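Keskinen (software)

From the automation reference pages

Keskinen is a control and planning package for two-armed robots. It was written at Bultora, first by Eetu Tuominen and later by a small group under Rüdiger Wiegand. It takes in joint readings and camera pictures and sends back arm and gripper commands. Most of its use is in assembly work where both arms have to be near the same part at once, pipes and stands and brackets and so on. The name is also used, loosely, for the log viewer that comes with it.

Background

The first version was a planner only. One arm, no vision, positions typed in by hand. Tuominen has said it was kept alive mainly becuase the config files were easy to read. The two-arm version came after Bultora took over parts of an older code base, Bemosia, and most of the collision checker is still Bemosia code with the names changed. Some of the names not changed.

The pipe work came later. A pipe is a poor thing to plan around: long, thin, often running out of the top of the picture, and white on white if the table has a light cover. Two grippers working near one pipe leave little spare room between them.

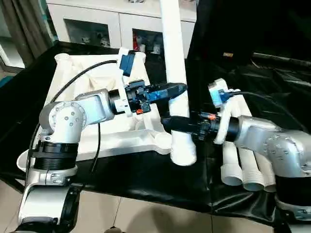
Issue 5

Tool handling. A held tool is treated as part of the arm. When a gripper closes on something, the planner swaps the bare gripper shape for a gripper-plus-tool shape, and the tip becomes the new end point. For long pointed tools this matters a great deal, as the tip can be well ahead of the fingers. If the wrong tool file is loaded the planner gives no warning. Kane Rutherford's notes call this the most common fault seen in use, and a check was promised for the next release. Still promised at the time of writing.

Two tools pointed at each other are a special case. The default keeps 70 mm between tips and slows both arms inside that distance. It can be turned down per task. Some sites turn it off altogether, against the manual.

Cables are handled badly. The planner knows nothing of a loop of cable above the wrist and will happily turn a wrist the long way round. The usual cure is a joint limit in the site file.

Control loop

The control part runs at 700 cycles a second on the machine it was first built for. Planning is separate and slower, and the two talk through a short queue of way points. If the queue runs dry the arms hold still. They do not go home; this was changed after complaints, Teemu Laitinen's among them, that going home swept through whatever had just been built.

Both arms share one clock. Early versions used one each, and the arms drifted apart over a long task, not by much, but enough to bend a part held at both ends.

Perception

Three inputs are supported: a head camera, and one small camera per wrist. The head view gives the layout. The wrist views are for the last bit of reaching, where the head view is often blocked by the arm itself.

Wrist pictures are hard going. The camera moves with the gripper so a fast move smears everything, edges go soft, shiny surfaces wash out to white. A hand may also come into view. Keskinen scores each wrist picture for blur before using it, and a picture under the limit is kept in the log but not passed to the part finder. The limit is set by eye at most sites, which Wiegand has described as a weakness. In the test set made up by Refugio Xolalpa, 1,166 wrist pictures were marked by hand as usable or not, and the score is tuned against those.
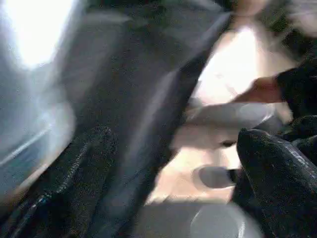 Planning near uprights

Uprights (poles, pipes, stands) get their own shape in the planner, a cylinder with no top. Crude but safe. An arm will go around one, never over, even if it is short. Poles at the table edge are awkward for another reason: an arm coming up from below the edge has the table in the way for part of the move, and the planner may give up and report "no path" when a person would find one straight off.

Soft things such as cloth covers and drapes are left out of the model. Where they hang low in the working space, sites add a flat block by hand.

For a joint task the planner picks one arm to lead. The other follows and is given whatever room is left. The leader can be fixed in the task file or left to the planner, which picks the arm with the shorter reach to the goal.

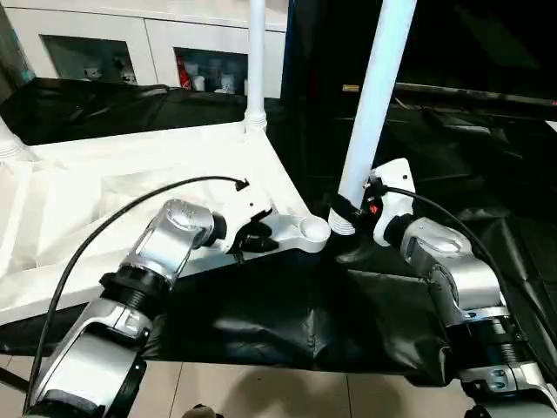 Both grippers at the table corner, near the foot of the upright.

Tooling

The log viewer plays back joint readings beside the pictures, with a slider. It can cut a run into pieces and label them. Grollham sells a paid add-on which does the same with search, and reads the same files. Exports from the older viewer open in the new one but lose thier labels.

See also

Bemosia; Two-arm planning; Tool shape files; Blur scoring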